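Vemora pauses bin-picking runs after arm fault

Vemora has stopped unattended runs on one of its bin-picking cells after the arm failed to halt when its gripper pressed too hard against a bin wall. No one was hurt. The company said the fault showed up in September, during a night run of 474 picks.

According to a short report sent to staff, the force limit should have stopped the arm at once. It kept pushing for around 12 seconds before an operator hit the stop button. The bin shifted on the table and one finger of the gripper had to be replaced. Logs from earlier runs showed 11 smaller contacts that had raised no alarm.

The cell handles mixed household items, soft and hard together, which the arm has to lift one at a time from a metal bin.

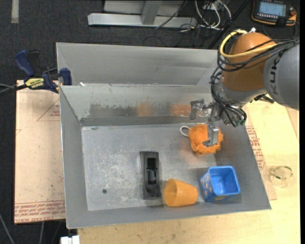
Teodoro Umali said the limit had been raised during tuning and never set back, and that the change was not written down anywhere. He said he would not want the cell left alone at night until a second check was in place, whatever the software reported.

Vemora has since put the old limit back and run 278 picks with an operator at the cell. None of them tripped the alarm by mistake. Changes to force settings now need two sign-offs, and clamps are to be checked at the start of each shift.

Maribeth Dalisay is reviewing the settings on the company's other cells. Night runs stay off until she is finished.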